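I've had the Plidia kit since September, on the two-month trial that Cita offers for $800. It comes with one arm, the gripper, a wrist camera and a login for Imgate, their software. Setup took me 56 minutes, mostly cable routing.
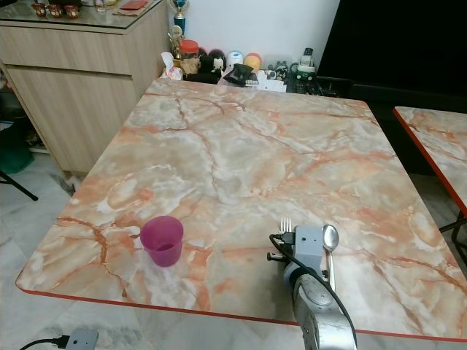
The manual is 132 pages and could be half that. The part on grip force is good, though, and I went back to it more than once. Support is by email only. Augustina Quartey answered both of my questions the same day. 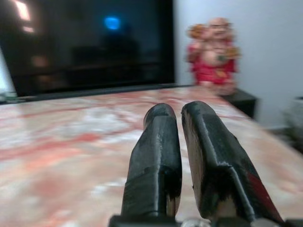
Spare fingers are the cost I'd look at before buying. Eshun sells a set of 2 that fits, and Cita's own set costs more. The black surface on mine is scuffed and the left one has a chip out of its side, so I'll be ordering soon. I'm keeping the arm for now and will decide on the full price when the trial ends.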